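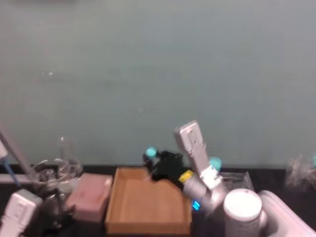
Search this site Go Browse A–Z Random article

Washing-up sponge

A washing-up sponge is a small, soft, absorbent block used for cleaning dishes, glassware, counters and, against all advice, floors. It is among the cheapest objects in most homes and among the last to be replaced. The usual form is a rectangle that fits the palm, sold in yellow, pink, green or blue, and often backed with a rougher layer for scouring. The same block turns up in school science rooms and small laboratories, where it is kept near the beakers and flasks and is expected to behave itself.

Materials

The word first belonged to a sea animal, whose dried skeleton was used for washing long before anyone sold detergent. Natural sponges are still gathered, mostly for bathrooms and for people who paint walls in an artistic manner. The kitchen kind is now nearly always made of cellulose or of a foamed plastic, commonly polyurethane.

Cellulose sponges start from wood pulp. Crystals of salt are mixed into the pulp and later melted or washed away, leaving the holes. They soak up a great deal of water and go stiff as toast when they dry, which alarms first-time owners. Foam sponges hold less water but stay soft, and they spring back after squeezing for a good part of their lives. A mottled surface is normal in both kinds, as the pores are never quite even.

Use on glassware

Plain glass is easy to clean and easy to break, often in that order. A wide bowl or beaker can be wiped inside with an ordinary sponge and warm soapy water, going around the rim last. The scouring side should be kept away from glass, where it may leave fine scratches that do not show until the piece is held to a window, usually by a guest.

Narrow-necked flasks are another matter. A sponge block will not go through the neck, and a sponge block that does go through the neck will not come out again. Marleny Cuadros, in her handbook for school lab assistants, gives this problem a full page and the heading "Please Stop." She recommends a bottle brush with a bent wire, or a strip of sponge tied firmly to a rod. Rinsing takes longer than washing, and soap left inside a flask has ruined more classroom demonstrations than bad chemistry has.

Glassware kept on a tripod or other stand should be lifted off before it is washed. Wiping it in place saves four seconds and has a poor record.

Storage

A sponge wants air. It should be squeezed out and stood on edge, or set on a rack or in a shallow tray with room around it. Wooden trays look well on a counter and are sold in large numbers for the purpose, although bare wood and a wet sponge make bad neighbors: the wood darkens, then warps, and the underside of the sponge starts to smell. A saucer between the two is enough. Trays kept for dry items (stirring rods, clips, labels) do best if the sponge lives beside them instead of in them.

The ceramic sponge holder shaped like a frog is discussed in a separate article, at greater length than this one.

Hygiene and replacement

Warm, damp and full of crumbs, a used sponge suits bacteria very well. Boiling or microwaving a wet one lowers the numbers for a time. Dry sponges should never be microwaved, as they can catch fire, and neither should any with metal in the scouring layer. Most household advice settles on a new sponge every week or two. Most households settle on when it falls apart.

Azlan Nair asked 249 households how old their current sponge was. Of these, 133 gave an answer in weeks. The remainder gave answers such as "it was here when we moved in," and one returned the form with the sponge attached.

Color

Color has no effect on cleaning. It is useful for keeping jobs apart, and many canteens and school labs set one color for glass, another for counters and a third for spills. Such systems work until the shop runs out of pink. The Mistineo household line attempted to settle the question with a sponge that faded as it aged, telling the owner when to throw it out. Buyers complained that it was faded, and it was withdrawn. Its successor, the Wuisan block, came in packs of 100 in a single shade of gray.

Disposal

Pure cellulose sponges without a scouring layer can be cut up and composted, provided they have not been used with harsh chemicals. Foam ones go in the trash. An old sponge may serve a second term on bicycles, boots or the bottoms of flowerpots, and should have a corner snipped off first so that it does not find its way back to the sink.

See also: Bottle brush; Dishcloth; Drying rack; Frog, ceramic

Filed under: Cleaning tools | Kitchen and sink | Glassware care

Print this article | E-mail this article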